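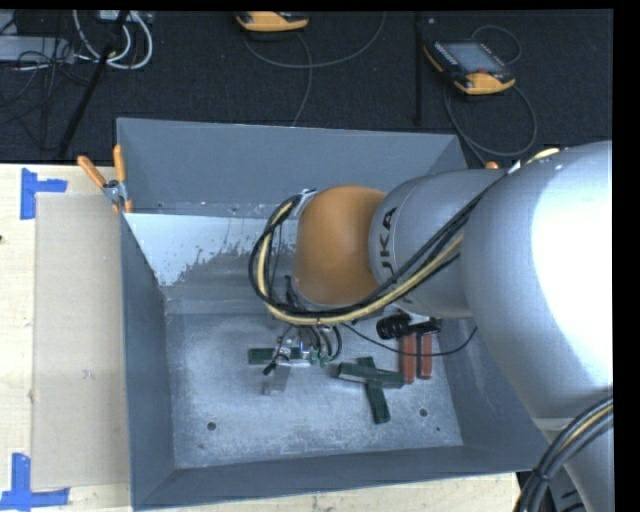
About Orine

Orine is a training and engineering company that teaches industrial robot arms to handle parts by demonstration. Our staff guide an arm through a task by hand or operate it by remote control, and the recorded motions become the basis for the program the customer receives.

What We Do

The greater part of our work concerns bin picking. Blocks and other simple shapes are placed in a metal bin, where they may lie side by side or across one another, and an operator directs the gripper to each in turn. A standard task is recorded in 500 demonstrations, divided among several operators so that no single person's habits dominate the result. Position marks in blue tape are kept on the work table for the length of a project.

Customers may send their own parts for study. A written report is issued at the close of each project, together with the complete set of recordings.

Our People

Orine employs 11 people. The company is directed by Hoi-yan Hsueh, who founded it after a career in machine maintenance and continues to teach the introductory operator course. New operators complete five weeks of supervised practice before their demonstrations are accepted for customer work.

Courses

The operator course is offered to plant technicians and to instructors from technical schools. It covers hand guiding, remote operation, safe conduct near a powered arm, and the review of recorded motions. Enrollment for the spring session closes in December.

Visits

Visitors are received by appointment at our workshop in the Brillum Building, Suite 657. Closed shoes are required in the work area. Requests should be addressed to the front office, which is open from 8:30 a.m.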